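Your phone's home screen would like a word

Getisel's launcher has learned to guess what you want before you ask. I spent the whole of August letting it, and I still open my apps the old way.

The pitch for the new version of Getisel is that you should never have to look for anything again. Swipe right from the home screen and there is a page called Next, which holds up to nine cards. Each is meant to be the thing you were about to do. Catch the bus, ring your mum, pay for the parking. The company has been talking about it for three years, and in August the finished version landed on Android phones as a free update.

I put it on my own phone, the one with my real life on it, since a launcher can't guess much about a review handset with two contacts and an empty calendar. I gave it every permission it asked for. It asked for a lot: location, calendar, messages, notifications, call history, and the right to draw over other apps, which it wanted twice.

On the first morning it offered me the weather, a meeting, and a shoe shop I had walked past. The weather was right. The meeting had been cancelled the night before, and the email saying so was sitting unread two swipes away, in an app Getisel had permission to read.

It got better. I want to be fair about that. By the second week it knew which train I take and put the departure board up at ten to eight, platform and all. When I was working from home it put the departure board up at ten to eight as well. You can tell it not to, by holding a finger on the card and choosing "Less like this", and then it stops showing you trains. All trains. I got mine back by resetting the whole page.

Kadir Ekinci used to build widgets for a living and now mends other people's. I rang him to ask whether I was being unkind.

"The hard bit was never showing you the card," he told me. "A calendar widget could do that years ago. The hard bit is knowing when to shut up, and there's no money in a launcher that shuts up."

He has a point about the money. Two of my nine cards were what Getisel calls Finds. A Find looks like every other card, same corners, same typeface, with a grey word at the bottom in letters I had to squint at. Mine were mostly food delivery. They can be switched off under Settings, then Home, then Page, then More, then Sources, and the switch came back on by itself after an update in the third week. I asked the company about this and was told it was "a known behaviour". A known behaviour is what my neighbour's dog has.

The rivals are not much of a comfort. Lasten takes the opposite line and lets you build the page yourself out of blocks, with rules for when each one appears. I made a rule for bin night and was very pleased with it. I then spent most of an evening on a rule for shopping lists, found that blocks can't see my notes app, and gave up. People who like this sort of thing will like it enormously, and they already have it. For everyone else it's homework.

Grovard's launcher is the plain one. It has a clock, the next thing in your calendar, and a search box. The calendar line is one line long. If your appointment has a long name you get the first half of it, so that for a day and a half I was due at "Follow-up with Dr". It's quick, though, even on an old phone, and in all the time I used it I didn't once have to tell it off.

Then there's the battery. Getisel says the effect is "negligible", a word that should always send you to the settings screen. On my phone it came third in the list, behind the display and a podcast app I use for hours a day. Switching location to "only while in use" helped a good deal. It also stopped the train card working, which was the only card I'd grown fond of.

Chibuzor Oyelaran, who teaches evening classes in basic phone use and has set up more handsets for nervous beginners than I've ever owned, was blunter than I would be. Her learners can't tell the page from the phone. When a card vanishes they think they've deleted something. One of them had paid for a parking session in a town she'd left that morning, since the card was there and it looked official.

"They move the furniture every night and then ask why people trip," Oyelaran said. She now turns Next off before the first lesson. Her class is using Uzor, a launcher that has barely changed in years and whose makers seem to have forgotten about it. Long may that last.

I did keep a sort of log. There's a counter buried in Getisel's settings that tells you how many cards it has shown you, and mine passed 1000 before the month was out. Beside it is the number you tapped, which the company calls "moments helped". Mine was 200. I don't believe it. Tapping a card to get rid of it counts as a tap, and so does catching one with your thumb while trying to swipe back to the home screen, and I did both of those daily.

Even if you take the figure at face value, that's four wrong guesses for each good one. I would not keep a shop assistant on those terms. I'd certainly not give them my call history.

What bothers me more is how little of this is new. The parts that work are the parts that worked before: the weather, the next appointment, the train. All of it was on home screens already, put there by people who wanted it and had dragged it into place. What has been added is the guessing, and a spot for adverts in among the guesses. The company says the guessing will improve as more of us use it. It said so three years ago too, when the page was in testing and had four cards.

If you already have Getisel, my advice is to turn off Finds, turn off messages access, and cut the page down to three cards. It's bearable like that. If you don't have it, stay where you are for now. A further update is promised with something called Evening Mode, which dims the cards after dark and tries to guess your dinner.
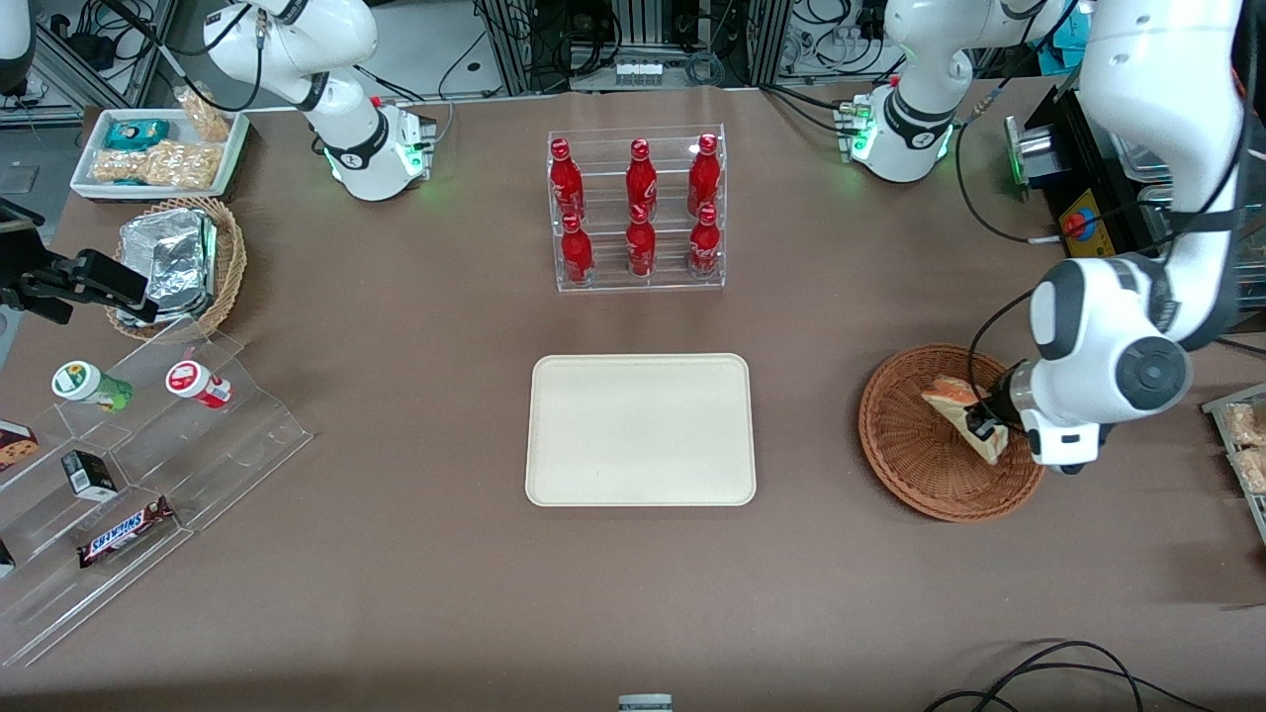 I've asked for a trial of that one as well. On present form it will suggest the takeaway I ordered last time, at the hour I ordered it, whether or not I've eaten. I've gone back to Grovard in the meantime, and this afternoon it tells me I have "Lunch with".

14 comments | 63 shares

pemberly_k
The Finds switch came back on for me too. Twice. Uninstalled.

Old Nokia Man
Four menus deep to turn off an advert. Says it all.

tessa.w
Bit harsh? The train card alone is worth it for me, and I've never seen it show a cancelled meeting. Maybe check your calendar sync.

dunmore88
Lasten can read notes if you install the add-on, it's just not in the main download. Agree it's homework.

Contact us | Terms | Copyright, all rights reserved | Back to top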